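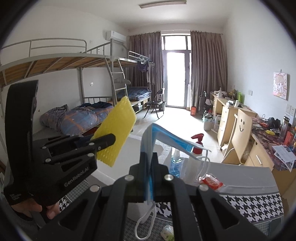 What is the best way to keep a shared table clean and usable when everybody in the room has their own bits and pieces on it?

Give every sort of thing its own patch of table, wipe the top once a day at the same hour, and keep the cloth you wipe it with where people can see it.

I have that answer from Mireille Bodin, who gave it to me on the stairs at Letine before I had even put my bag down, and I suspect she has been giving it to new arrivals for years. Letine is a lodging house at the top end of Cimitz, up the hill from the bus garage, with 68 beds spread over more floors than seems reasonable for a building with such a narrow front door. People stay there for a week, or a season, or (in one case I was told about with great affection) for 17 years. Mireille runs the housekeeping, and I had gone to see her about bunk rooms, having slept in a good many of them in my twenties and kept none of them tidy.

We tend to talk about small homes as a matter of clever furniture. I have read any number of articles on beds that fold into walls, and enjoyed them all. But a bunk room has had its clever furniture for generations, in the shape of the bunk itself, and it is a very good piece of furniture. The grey metal sort, with a tubular rail round the top and brown boards to look up at from the bottom, asks almost nothing of anyone. You can wash it, and you can lean on it while you tie your shoes. Where a shared room comes unstuck, Mireille says, is the table.

A table in a bedroom that belongs to several people is a chemist's shelf and a sideboard and the place where you empty your pockets, all in the same afternoon. You get a clear bottle of something blue beside a white pump bottle with a dark red top, a crinkly red packet next to those, a bit of black-and-white houndstooth along the near side because somebody wanted it to look nice, and a face mask, and a yellow sponge cloth. Each of those things has every right to be there! It's only that they are all there together, and the person who wants to write a postcard has to do it on her knee.

So to the patches. At Letine the back of the table, the part nearest the wall, is for bottles. They are tall, so they can be seen over everything else, and if one tips it tips against something. Pumps face inwards, because a pump that faces the room will sooner or later be leaned on by a sleeve. The left-hand side is for things going on to somebody's face or hands: masks, creams, plasters, lip balm. The right-hand side is for food in packets, which has to be closed, and the middle is nobody's and stays clear for whoever is using it. I asked what happens when there is more food than right-hand side, and was told that this is what pockets are for.

Masks had a whole lecture to themselves. The pleated blue and white ones are made to be worn and then thrown away, and Mireille likes them to go from the box to the face to the bin without resting anywhere in between. What she can't bear is the unclaimed mask, lying folded over by the bottles, with its loops hooked round anything that happens to be near. Is it a fresh one? Is it yesterday's? Nobody will touch it and nobody will bin it, so it stays until she comes in. Her rule is that a mask without an owner is rubbish, and I've since taken this rule home and applied it to three I found in my coat cupboard, and one in the fruit bowl.

I should introduce Benvinda Abreu here, whom I met on the second morning over a very large pot of coffee. She looks after the rooms at Movside, the other lodging house in Cimitz, down by the water, and she and Mireille have been friendly rivals on the subject of cloths since well before I turned up with my notebook. Benvinda is for the sponge cloth, the flat dimpled kind, preferably yellow. It drinks up a spill in one go, it rinses out under the tap and it dries stiff as a biscuit, so you always know whether it has been used. Mireille prefers plain cotton, boiled, and thinks sponge cloths are kept far too long by people who have grown fond of them.

They do agree on when to replace one. Once the edges go ragged and little crumbs of it come away on the table, it should be moved down to floors and windowsills, and after that thrown out. Benvinda gets through 212 of them in a year and writes the month on each in laundry pen, so that a cloth marked June has no business near a table in October. I thought this was excessive until I got home and looked hard at the one by my own sink.

As to the daily wipe, they do it at seven in the evening in both houses, when people are back but not yet in bed. Everything is lifted, patch by patch, the top is wiped from the wall towards you, and everything is set down again. A plain grey top is a great help here. It shows dust and rings honestly enough, and doesn't nag about every fingermark as a glossy white one would. If there is a patterned cloth or mat involved, shake it out of the window first and wipe underneath, and do look underneath, as Benvinda has found earrings there, and a train ticket, and once a slice of cheese.

The empty top bunk is the other thing I meant to ask about. In my experience it fills up with rucksacks within the hour. At Letine it's allowed, up to a point: bags may go up during the day so long as the boards are bare by seven. Mireille used to forbid it, and then a family called Shabalala stayed for most of a winter and kept all their luggage up there in such beautiful order that she gave in and changed the notice on the door.

I slept on the bottom bunk both nights, very well, with my postcards written and my glasses on the left-hand side of the table. My hand cream I had put on the right, among the biscuits. It had been moved by breakfast.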